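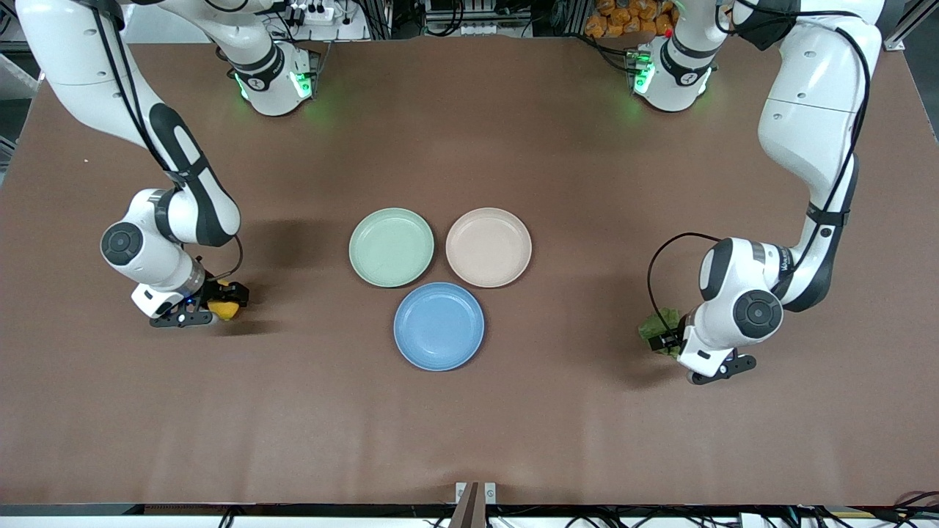
What will the new person in the planning group work on?

Mostly on the software that decides which arm moves next, and on keeping two arms out of each other's way while both are holding something.

Print this page
E-mail this page

Software developer, motion planning for two-arm robots
Echeverri Robotics, Genurberg

Our planner is called Musar. It is written in C++, with Python tools around it, and it plans for both arms together in one shared workspace. The test collection has 589 recorded tasks, most of them from table work such as sorting food onto plates. In 29 of these tasks the planner still finds no path in the permitted time, and we would like to start there with you.

You will also take care of Pandel, our small viewer for replaying a plan step by step. It was made in a hurry in August and needs a better structure.

We expect:
– good C++ and readable Python
– at least 2 years of work with motion planning or collision checking
– patience with logs
– English for daily work; other languages are welcome but not required

Experience with perception is useful, but a different group is responsible for the cameras.

The position is full time and is first limited to two years. The planning group has almost 10 members. You would share your time between the office and the robot lab, which are in the same building.

Please send a CV and a short piece of your own code – it can be old – to the personnel office in Genurberg by 2018-09-28. Travel costs for the interview are paid by us.

Print | E-mail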